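Wollmütze waschen, ohne dass sie einläuft

Eine gestrickte Mütze aus reiner Wolle muss selten gewaschen werden. Meist reicht es, sie über Nacht auf dem Balkon auszulüften. Wenn die Stirnkante speckig wird oder die Mütze nach Essen riecht, ist eine Handwäsche fällig. Die Anleitung gilt für Schurwolle, Merino und Mischgarne mit mindestens der Hälfte Wollanteil. Für Angora und Kaschmir bitte die Hinweise von Ilaria Cirillo im Beitrag über empfindliche Garne lesen.

Was man braucht

Eine Schüssel oder ein sauberes Waschbecken
Flüssiges Wollwaschmittel ohne Enzyme
Zwei helle Frotteehandtücher
Ein Maßband
Eine flache Unterlage zum Trocknen

Vor dem Waschen

Die Mütze flach hinlegen und Breite und Höhe messen. Beide Werte aufschreiben, sie werden beim Trocknen wieder gebraucht. Bommel abknöpfen, falls das möglich ist. Fest angenähte Bommel aus Kunstfell bleiben dran, echtes Fell muss vorher abgetrennt werden.

Bei dunklen Farben eine Farbprobe machen: eine Stelle an der Innenseite anfeuchten und ein weißes Tuch daraufdrücken. Färbt das Tuch sich, wird die Mütze allein und kalt gewaschen.

Waschen

1. Lauwarmes Wasser einlassen, höchstens 30 Grad. Das Waschmittel darin auflösen, bevor die Mütze hineinkommt. Ein Teelöffel genügt.

2. Die Mütze untertauchen und mit der flachen Hand mehrmals leicht drücken. Nicht reiben, nicht wringen - Wolle verfilzt durch Bewegung und Temperaturwechsel.

3. 9 Minuten liegen lassen. Die Stirnkante danach noch einmal gesondert durchdrücken.

4. Das Wasser ablassen und mit gleich warmem Wasser spülen, bis kein Schaum mehr kommt. In das letzte Spülwasser kann ein Schuss heller Essig.

5. Die Mütze mit beiden Händen von unten herausheben. Am Rand gezogen, leiert das Bündchen aus.

Trocknen

Die nasse Mütze auf ein Handtuch legen, einrollen und die Rolle kräftig drücken. Mit dem zweiten Handtuch wiederholen. Danach die Mütze flach auslegen und auf die notierten Maße zurechtziehen. Rippenmuster werden dabei quer zusammengeschoben, damit sie elastisch bleiben.

Nicht auf die Heizung legen und nicht in die Sonne. Je nach Garnstärke dauert das Trocknen ein bis zwei Tage. Nach der Hälfte der Zeit einmal wenden.

Wenn sie doch eingelaufen ist

Leicht eingelaufene Wolle lässt sich oft noch etwas dehnen. Die Mütze eine halbe Stunde in lauwarmes Wasser mit einem Esslöffel Haarspülung legen, ausdrücken und feucht über eine passende Schüssel ziehen. Sidra Talpur hat auf diese Weise im Dezember eine Kindermütze gerettet, der gut zwei Zentimeter fehlten. Bei stark verfilzten Stücken hilft das nicht mehr.

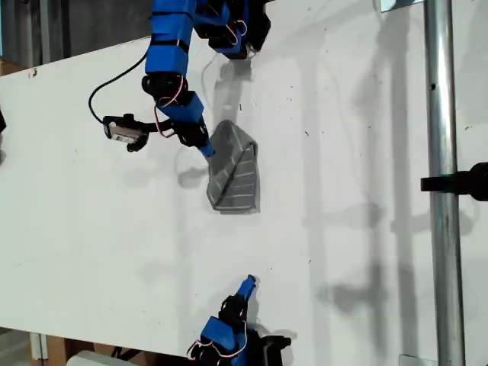 Zum Aufbewahren im Sommer kommt die trockene Mütze in einen Baumwollbeutel, dazu ein Stück Zedernholz gegen Motten. Das Holz einmal im Jahr mit feinem Schleifpapier anrauen, dann duftet es wieder.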